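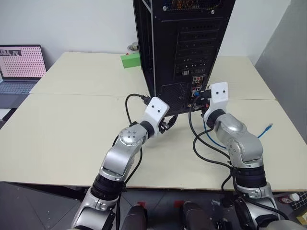

Plugging in a desktop computer: where the machines stand

Cabling the back of a PC is a good test chore for a two-armed robot. A connector has to be held straight, lined up with a port a little bigger than itself and pushed without tipping the tower over. People do it half blind under a desk.

What a robot can be left with today

- Short, stiff plugs, with the tower upright on a clear table and the rear panel facing the arms.
- One cable at a time. Lay the others flat and well apart, network cable to one side.
- Repeats of the same job. Inese Paju logged 261 attempts on one model of tower at Nilow and found that a change of case meant starting over.

What to keep for yourself

- Audio jacks. The colors are easy to read, but the plugs are thin and bend if they go in crooked.
- Anything with a clip. An RJ45 plug should click, and a tug is still the best check.
- Screw-in connectors. Finger-tighten both sides in turn - no tools.
- The power cord. Do it last, with the switch off.

Tips for either kind of hands

Brace the tower with one hand while the other pushes. Leave slack in every cable before moving the case back. If a plug stops halfway, pull it out and look at the port.

A person needs a few minutes for all this. Allow 40 for a robot, with somebody standing by on Thursday afternoons or whenever your shop is quiet.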